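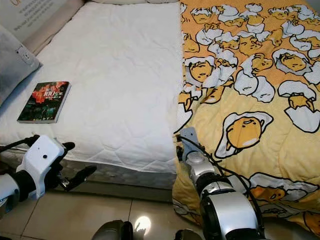
Lai-ching Chang
posted in Litilix / thread

1/ Bedroom cell is back up after a long morning of me lying on the floor with a hex key. A few people asked how I look after this machine, so let me ramble for a bit.

2/ The two arms don't match. White hand on the left, gray gripper on the right. That means I keep two checklists and two little tubs of spare screws, and yes, I have mixed up the tubs (once! ok, twice).

3/ Cables first, always. They run along the outside of both arms, and a bed is a terrible place for a loose cable - it wants to drag over every fold. I move each joint slowly to the end of its travel and watch the loop. Too tight and it pulls on the connector, too slack and it snags the comforter.

4/ The right side was the one giving me grief. Error 2205 on the wrist, over and over, and only when the arm was stretched way out. I swapped the cable, no change. Swapped the Voren driver board, no change. I was about ready to go home.

5/ It was a connector that looked fully seated and wasn't. You have to push until you feel the second click. I've now put a dab of paint marker on all 4 connectors so I can see at a glance if one has backed out. Cost of repair: zero dollars and my whole morning.

6/ After anything like that I redo the edge touch. Arm goes out, gripper tip comes to rest on the edge of the comforter right by the mattress protector, and I check where it thinks it is against where it is. If it's off by more than 3 millimeters I run the full calibration and go get coffee.

7/ I love the egg comforter for this, by the way. All those sleepy yolks make it super easy to tell when the fabric has shifted between runs. I just remember which guy was next to the tip. The plain one from Sipos was a nightmare, it all looked the same!

8/ The white protector is harder. The stitching is so subtle that I leave a book on that half when I need something to line up on. Paperback, dark cover, big 100 on it. Works great.

9/ Someone asked about the floor. Tile wipes clean, but the overhead light bounces off it pretty hard, so I check the exposure every time the base gets moved. Takes about a minute.

10/ Next up is new finger pads for the gripper. Foltgate says December. I'll post when they show up, and if anybody has a good way to get lint out of a finger joint, please tell me. I'm using a toothbrush right now.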